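Home Explore Messages

So I finally made the cardamom buns from Bendik Skjelbred's book, the ones everybody at Vik bakery queues for, and oh, they took me 21 goes at the dough!

12 replies 30 shares

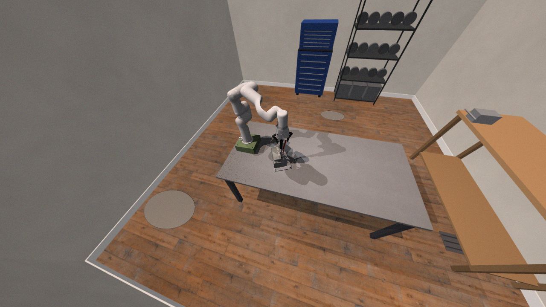 Cardamom wants crushing by hand, and please be generous with it (I used 18 pods and could have managed more). Then roll the dough out on the biggest table you have, a great long grey one like that would be heaven, my worktop barely takes a tray.

68 likes

Next up, his rye loaf, if the oven behaves x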